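Tips for Teaching a Two-Arm Robot to Fold Cloth
By R. Daster
28/11/2019

Folding is a good first task to show a robot by remote control, and a hard one to show well. These tips come from our bench at Weltham, where we work with small squares and napkins before moving on to shirts.

Start with the cloth flat and turned a little differently each time. If every demonstration starts square to the table, the robot learns only that one start. We record 300 folds per cloth and throw out the bad ones the same day.
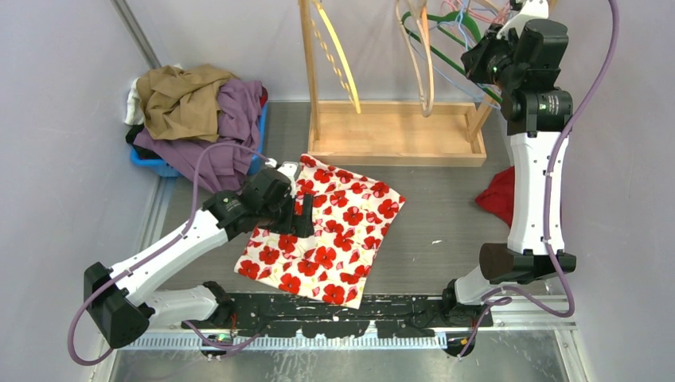
Take the corner first and close the gripper slowly. Pinch a small amount of fabric - too much and the fold comes out thick at the edge. Keep the other arm well back until you need it, and park it in the same upright pose every time.

Printed cloth is easier for the operator than plain white. You can see at once if a corner has slipped. Hem edges should still be checked from the side.

Stop after 11 folds and rest your hands. Tired operators jerk the controls, and the jerks end up in the recording. If you drop a corner, pick it up again and carry on. A few recoveries in the set are useful.

Wipe the gripper pads at the end of each session. Lint makes them slide.

Related tips
Hanging Shirts by Remote Control
Sorting a Mixed Laundry Basket
Looking After Cables on Moving Arms

Contact Semora Workshop Tips | Copyright Semora | Back to top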